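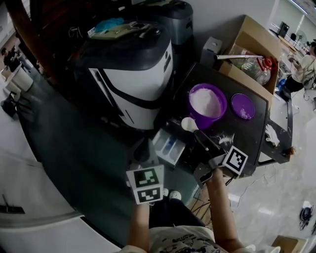
Scoop in the right-hand gripper, held beside the purple bucket of white powder on the black table.

Blog > Robots > Things that broke

The scoop task and the sticking jaw

March 20, 2024

I lost most of a day's recordings to a jaw that wouldn't close properly, and I'm writing down what happened while I still remember the order of it.

We were collecting demonstrations for the scooping task at Wadness. A person holds one gripper in each hand and works from the bucket with the white plastic scoop. The grippers log their own position and how far the jaws are open, and the arm is meant to learn from that later. I had 2000 runs on my list for the whole task, which was my own number and a silly one.

The first sign came from Nattawut Ongart, who checks the files as they come off the grippers. He messaged to say the right jaw was reading the same opening from start to finish on a batch of six. I told him that was normal. The scoop is held the whole time, so the opening shouldn't change much. He wrote back that it should still change when you pick the scoop up, and he was right.

I went and looked at the gripper. With nothing in it, the jaw closed most of the way, stopped, and then closed the rest if I squeezed hard. When I let go it came back late. I blew on it, which I don't recommend, and a puff of powder came out of the slide.

The powder is very fine. It gets on the lid and the table top during normal work and we had stopped noticing it. The slide on the Gulum grippers has a thin film of grease on it, and grease and powder make a paste. The small sensor that reads the jaw opening sits at the end of the same slide. Once the paste had built up there, the sensor arm stuck in one place while the jaw itself went on moving, so the person holding it felt a slightly stiff gripper and the file showed a jaw that never moved at all.

What bothered me more was the dropped scoop. Twice that morning it had turned in the jaws on the way back from the bucket, and both times I put it down to tired hands. I now think the jaw wasn't closing fully. With a light plastic scoop that means a mess on the table. We also do a glass jar task with the same pair, and I wouldn't want to find out that way. 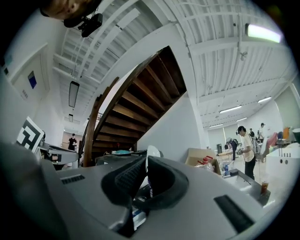 Gripper tipped up towards the spiral stairs, marker board on the left.

After that I stopped the session and we went through both grippers. Ezequiel Pacheco took the right one apart on a clean bench well away from the bucket. The paste was worst on the lower side of the slide, where it had packed into the corner and gone quite hard. He got it out with a dry brush first and then alcohol on a cotton bud. The left one had some too, less of it. Its sensor still moved freely, so I've kept the left-hand data for now, though I don't know how much use it is on its own.

Then we had to recalibrate. For that you move the gripper slowly in front of the marker board, and open and close the jaws fully four times. The first attempt on the right gripper failed, with the opening coming out too small at the wide end. Ezequiel had put the sensor arm back one notch off - easily done, the notches are tiny. The second attempt passed and the numbers matched the old ones.

I also looked at the check in the recording software, which should have caught all this. It only tests that the jaw sensor is sending a value. It doesn't care whether the value ever changes. A stuck sensor passes every time. I've added a test at the start of each recording: open fully, close fully, and if the reading doesn't follow, it won't record. It costs a couple of seconds per run and people have already complained to me about it.

Other changes so far:

Dry lubricant on the slides for any task with powder. Ezequiel is trying one now and says it feels rougher, but it moves.

Wipe the table and the lid between batches. We did this in January and then let it slide.

Anyone who drops something out of the jaws writes it down, even if they think it was their own fault. I should have done it that morning.

I still need to go back through the older scooping files and find out when the right jaw started to stick. Nattawut has a script that flags flat readings, and it's running tonight. Until it finishes I've pulled all the scooping data out of the training set, and the glass jar task is on hold as well.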